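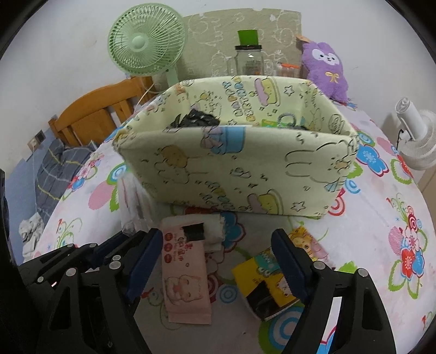 About Drumine

62 shares | 3 comments

Hello, and thanks for clicking on the page that most people skip! I run Drumine, and what I do for a living is help people sort out their homes. Sometimes that's one drawer. Sometimes it's a four-bedroom house with a garage and a loft, and a completion date that has just been brought forward by a fortnight. I love both, although the drawer is easier on my knees.

I didn't set out to do this. I spent eleven years in the stores office at Gasix, which made valves and fittings for heating systems, and my job was knowing where everything was. People would ring up from the shop floor and ask for a certain washer and I could tell them the aisle, the shelf and the bin while I was still chewing my sandwich. I was very happy there. Then the works moved, I didn't want to move with it, and I found myself at home one April with a redundancy payment and a kitchen cupboard that I had now tidied four times.

My neighbour asked if I'd do hers. Her sister asked next, then a man who had overheard the sister at the dentist. By the end of that summer I had a proper list going on the back of the door, and I thought, well, I'd better give it a name. Drumine is the name of the farm lane where my gran lived. She kept string in a tin marked STRING and short bits of string in a tin marked SHORT STRING, so it seemed right.

Where we are

I say "we" because there are a few of us these days. We started out in one rented room over the bakery on Geltgate, with a desk, a kettle and a lot of flat-packed boxes that smelled of bread (I still miss that, and so does the dog). Three winters ago we moved out to Catterall, to a ground-floor unit with its own loading door. If you're coming to see us, the parking is round the back, past the tyre place. Please don't park in front of the tyre place. They are nice about it but they do mind.

We cover anywhere within an hour's drive, and a bit further if you've got a good biscuit tin. Since we began we've worked in more than 810 homes, from bedsits and narrowboats up to one old rectory that took us most of a spring and had, I promise you, a room just for hats.

What we do

Most of our work falls under one of these:

Sorting. One room, or the whole place. We go through everything with you and at your speed. I never throw anything away without asking, and I never will, even if it's a carrier bag full of other carrier bags.

Packing for a move. We bring the boxes and the paper and we label on two sides and the top, because whoever stacks them will always turn the label to the wall. We unpack at the other end too if you'd like that, and we'll make the beds up first so you've got somewhere to sleep.

Clearing after a death. I do these myself wherever I can. They take as long as they take. If you want to stop after an hour and sit in the garden, then that's what we do, and I don't charge for the garden.

Paperwork. Old bank statements, instruction books for things you no longer own, school reports. I've got one colleague who adores this and will happily spend a whole wet day at it. I am not that colleague.

How I like to work

I'm a great believer in emptying a thing out completely before deciding anything. Whatever is in the drawer, it goes on the bed or on the table, where you can see it all at once. People dread this bit — I did, with my own wardrobe — and then they usually get quite cheerful halfway through, once the scissors turn up.

After that I look for homes for things, and I like the homes to be plain and close to hand. The stuff you use every day goes between your hip and your eyes. Christmas goes up high. Anything heavy goes low down. I don't go in for matching jars much, unless you love them, in which case let's have matching jars! But I'd sooner use what's in the house already. Shoe boxes are marvellous. So are ice cream tubs, and biscuit tins, and those soft fabric baskets that everybody seems to get given at some point and that end up living on a table, filling with odds and ends.

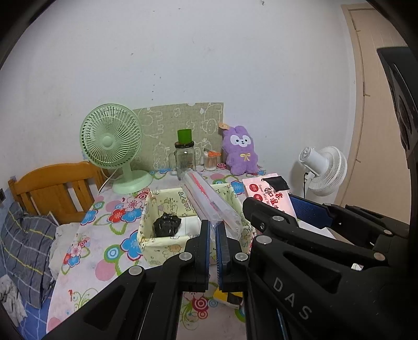 Yellow fabric basket on a flowery tablecloth

I have a soft spot for a basket like that, I have to say. You can pick it up and carry it off when visitors come, and carry it back when they've gone. My only rule is one basket per table. Two is a habit and three is furniture.

The other thing I bang on about is labels. I know they look a bit bossy. But if four people live in a house, only one of them knows where the batteries are, and that person gets very tired. Write BATTERIES on the box and you've given her a Saturday back.

What it costs

We charge by the half day or the full day, and the first visit is free. I come round, you show me the worst of it, I have a cup of tea and I tell you how long I think it'll take. I'm normally a bit over, as I'd hate to be under. Boxes are included on moving jobs and we'll collect the empties when you've finished with them.

A few people ask if they should tidy before I come. Please don't! I'll only have to ask you where it all went.

The Monday letter

Every week I send out a short letter with one small job in it, something you can do while the potatoes boil. Clean out the cutlery tray, say, or match up the lids. It goes to 2,714 people now, and I can't quite get over that, because the first one went to my neighbour, her sister and the man from the dentist. You can sign up at the desk or drop us a line and we'll put you on. It costs nothing and I won't pass your address on to anyone.

Odds and ends

We're insured, we've all been checked, and we don't mind cats. Good clean things that you no longer want can go to the charity shops in our van, and we'll bring you back the gift aid slip if you'd like one. We don't take paint, gas bottles or anything that's ticking. Pianos we can talk about.

The office is open weekday mornings. In the afternoons we're mostly up somebody's ladder, so leave a message and I'll ring you back in the evening, after tea. If you get the dog barking in the background, just talk over him, I can hear you fine.

Page last updated Aug 22, 2019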